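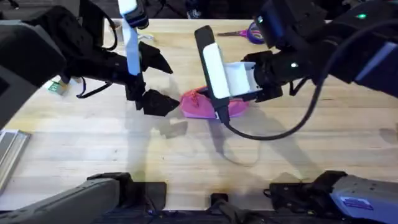

Recap the old desk or sell it and go all interface?

Posted by Bontu Negash, March 2018
Last updated: September, thread title edited

Bontu Negash wrote:
I run a small room in Preneldale, mostly four- and five-piece bands plus a bit of voice work. The center of it is a Rimov desk I bought used. It has 16 channels, and 14 of them work. The other two crackle when the faders move and one of them drops out completely until you push the insert jack in and out a few times.

The desk sounds good to me. The problem is that the noise is getting worse across the whole thing, and there is now a low hum on the main outs that wasn't there last year. I have a quote from a tech for a full recap, new fader tracks where needed, and a power supply rebuild. It came to $2,745, not including me getting the desk there and back.

My total budget is 3,000. For that money I could buy a Plovlow 16-input interface, which would do everything I need for tracking, and sell the desk as is. I mix in the computer already and only use the desk for preamps and headphone sends.

What would you do?

tapeloss wrote:
Sell it. You said yourself you only use it for preamps and sends. That is a very large object to keep for preamps and sends.

gordo_faders wrote:
Before you do anything, check the hum. Does it change when you move the master fader? If it stays the same with the fader down, it is after the fader, and that could be the supply or it could be a ground problem in your wiring. I paid a tech to look at a console hum once and it was a patchbay cable with the shield connected at both ends.

Bontu Negash wrote:
Stays the same with the fader down. I haven't pulled the patchbay yet.

gordo_faders wrote:
Then pull the patchbay. Run the main outs straight into the monitors with nothing else plugged into the desk. If the hum goes away you have saved yourself part of that quote.

mids_only wrote:
I had the Plovlow for two years. Preamps are clean and there's enough gain for dynamics. The headphone outs are weak. If your drummer likes it loud you will need a separate headphone amp, so add that to the price. Also the control software is slow to set up. Once you have a template saved it is fine.

A desk gives everyone their own mix in ten seconds. I went back to one for that reason and I don't regret it.

tapeloss wrote:
You can save templates. Ten seconds versus five seconds. The desk also needs power, space, cleaning and a tech who still knows how to work on it. In a few years he'll be back asking the same question.

mids_only wrote:
An interface needs a driver that still works in a few years. Same problem, and you can't solder a driver.

Sanna K wrote:
I do some repair work so take this for what it's worth. A full recap on a desk that age isn't a strange idea, but I would not start there. I would ask the tech to do the power supply first and one channel as a test. Then compare that channel to the one next to it. If you can't hear or measure a difference, leave the rest alone and only fix what's broken.

On the crackling channels, try contact cleaner on the insert jacks. The dropout you describe is nearly always the switching contact in the jack. It costs very little to find out. Faders are a separate thing, and worn tracks won't be helped much by cleaner.

tapeloss wrote:
I'd agree with that order if he's set on keeping it. I still wouldn't keep it.

Bontu Negash wrote:
Thanks, that's helpful. I called the tech and he will do the supply and one channel, and he didn't seem offended. I'll do the patchbay test this week when there's no session.

On selling: the only other Rimov I've seen listed near me was marked down twice, and that one was fully working. So I don't think I can count on much.

gordo_faders wrote:
You can't. They weigh too much to ship. Whoever buys it has to live within driving distance and own a van.

Bontu Negash wrote:
Update. Took everything off the desk and ran the mains direct. Hum is a lot lower but it is still there. Plugged the patchbay back in one row at a time and it jumped on the row that feeds my Negi compressor. That cable is one I made myself, and the shield is connected at both ends. So part of it was me.

Cleaner on the insert jack fixed the dropout so far. The fader on that channel still crackles.

Supply goes to the tech next. I'm holding off on the interface until I hear the result.

Sanna K wrote:
Good. Ask him to note the ripple on each rail before and after, so you have something to compare next time.

mids_only wrote:
And label that cable.

Comments (3)

ruthless_edit: Same desk here, in a church basement. We did the supply only and stopped there. Main outs got quieter. The channels sound the same as they did before.

Pell29: How long did the tech keep the supply? I can't have ours gone for more than a weekend.

Bontu Negash: He had it for nine days. The residual hum is gone. I did the test channel too and can't tell it from its neighbor, so I bought two replacement faders and left the rest as it was. Still no interface.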